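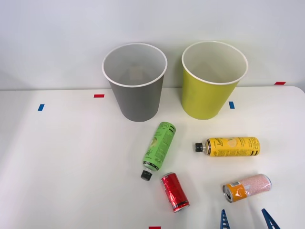
About Firov

Firov supplies bench-top sorting cells to recycling contractors, colleges and packaging test labs. The company works from one unit in Kirnlow, where every cell is assembled, calibrated and run before dispatch.

Our main product is the Mallet kit. It consists of an arm, a two-finger gripper, a wrist camera, a set of open-topped bins and the Flanska control software. Flanska assigns each item to a bin by material, colour or printed label, as the customer specifies. A standard order ships in 28 working days.

Drinks containers are the usual test load. Cans and bottles are laid on their sides on a white table, at mixed angles, and the arm approaches each from above. The blue fingers have an open cell structure — they are replaced as a pair.

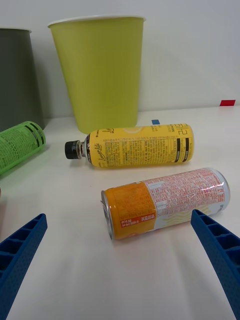

Page 2

Each Mallet kit is supplied with a test record covering 66 picks. Items with a payload of up to 44 grams are handled at full speed; heavier items are run at the reduced setting.

We also offer a loan service for teaching departments. Loans include installation, one day of training and access to the Flanska manual. Spare fingers and bins are held in stock at Kirnlow and can be ordered by part number.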